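Two arms, one table: a chat with the Storum robotics club

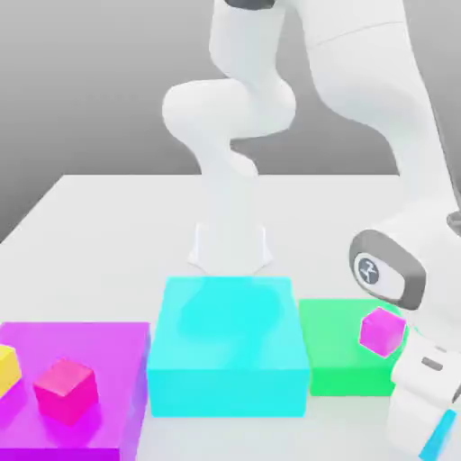 What does the club do all term? They teach a pair of simulated robot arms to pick up coloured cubes and put them down somewhere else, and they argue a lot while doing it.

I went along on 22/06/2022 expecting soldering irons, but it was mostly laptops and biscuits. The club calls its project Dristura (I asked why and got three different answers) and they're getting it ready for the Mansilla student challenge, where two arms have to share one table without bumping into each other.

"Everybody thinks the gripping is the hard bit," one of the sixth formers told me. "It's the waiting. One arm has to hang about while the other gets out of the way, and ours was so rude at first!"

The whole thing runs in simulation, with big blocks in cyan, green and magenta on a white table and little cubes to move about. I asked if they minded not having the real thing. "I'd love a real one," said another member, "but I've crashed this 200 times since April and it hasn't cost us a penny."

They keep a log of every run, and it had got to 2,072 when I visited. I had a scroll through and the comments are brilliant. Run 275 just says "why is it in the floor".

Their teacher, who was trying to mark books in the corner, told me she mostly keeps out of it. "I knew a bit of Python and they overtook me by half-term. Now I book the room and ask annoying questions. What happens if the cube's a bit further left? They hate that one."

So does it work yet? "Sort of," said the youngest, who writes most of the code for the handovers. "It's fine if the cube is the right way round. If it's tilted we've still got a bug, and I think it's mine."

They've got a few more weeks of lunchtimes to find it.

Recent posts
- Zikutix beginners' evening: what to bring
- Our line follower and the very shiny floor
- Second-hand laptops wanted

Contact the club | © Storum Robotics Club | Back to top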